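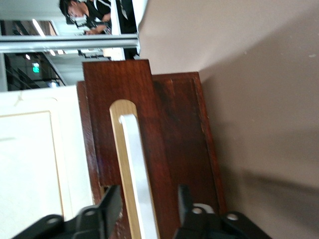
Slotted board held upright, panel with raised border behind it.

Home | Lists | Threads | Search | Help
Reading time: 4 min

Re: [joinery-repair] Slotted board, lined slot, glossy finish: clean before or after regluing?

Replying on-list as the same question has come up off-list twice since March. Quoted text first, my answers under it.

> I have a dark reddish-brown board from a Hellwig cabinet, glossy, grain
> showing through. It has a long slot with a rounded end, and the slot is
> lined in a light tan wood. The lining has let go on one side for most
> of its length. The top end of the board is square and sound.
>
> There is a matching panel, wider, with a raised border and a recessed
> centre. The finish on that one is thin along one lower edge.
>
> 1. Do I clean the slot before or after the lining is glued?
> 2. Can the lining be clamped without marking the gloss?
> 3. Is it worth touching the panel edge at all?
>
> I have Drisari hide glue on the shelf and a tin of Pirumlow
> paste wax. No shellac at present.

1. Before. Old glue in the slot will hold the lining proud, and you won't get it out once the lining is down. Use a card scraper cut to the width of the slot wall, then a damp cotton cloth wrapped on a stick. Damp only. If the old glue is hide glue it will soften in a few minutes and come away as jelly. If it doesn't soften, stop and test a flake in warm water before going further. A factory repair may have used white glue, and that needs scraping dry.

Don't run the cloth over the lip of the slot. The gloss stops at that edge and water will creep under it. I mask the lip with low-tack tape, burnished down, and pull the tape as soon as the slot is clean.

2. Yes, but not with clamps across the face. Push from inside the slot. Cut a softwood strip slightly narrower than the opening, then a pair of long thin wedges, and tap the wedges past each other until the lining seats. Wax the strip and wedges first so they don't become part of the job. The rounded end needs its own block, shaped to match the curve. A straight strip puts no pressure there and that is where linings lift again.

Do a full dry run. Hide glue gives you very little time and the wedges always need adjusting.

The board at the top of this message is of the same pattern. The light strip lying in the slot is what you should plan around: if yours has anything similar, take it out before gluing and don't let glue reach it. I would not heat anything near it until you know what it is made of. I can't tell you the material from the look of it, and neither can the old Wadent parts sheet, which lists the board at 469 mm and the panel at 419 mm and says nothing else of use. Measure your own. Sheets of that age give the size before finishing.

3. Depends on whether the wood is bare. The panel behind my board is slightly worn at its lower right edge, with lighter spots, and I intend to leave the colour alone and wax it. If a drop of water darkens the spot on yours, the finish is gone and wax alone will grey over time. In that case put on two thin coats of shellac with a small brush, tint the second if the first leaves it too pale, and wax over. If the water beads, go straight to wax.

Do not sand the raised border to even it up. The finish on these is thin at the edges and you will be through it in two strokes. If you must level a shellac repair, use 0000 steel wool with wax on it and keep off the original gloss.

Order of work, then:

- strip out of the slot, if there is one
- mask the lip, clean the slot, remove tape
- leave overnight
- dry run with wedges
- glue, wedge, wipe squeeze-out while it is still gel
- leave in the wedges for a full day
- panel edge last

Store both pieces upright while you wait, with felt at any point of contact. Two glossy faces left together in a warm shed will stick.

On the glue: check the date on the tin. Liquid hide glue past its date stays rubbery. Put a bead on scrap and leave it overnight. If you can dent it with a thumbnail in the morning, bin it. A 200 g bag of dry granules will do this job and the next 14 like it.

Please post the water test result before you buy shellac.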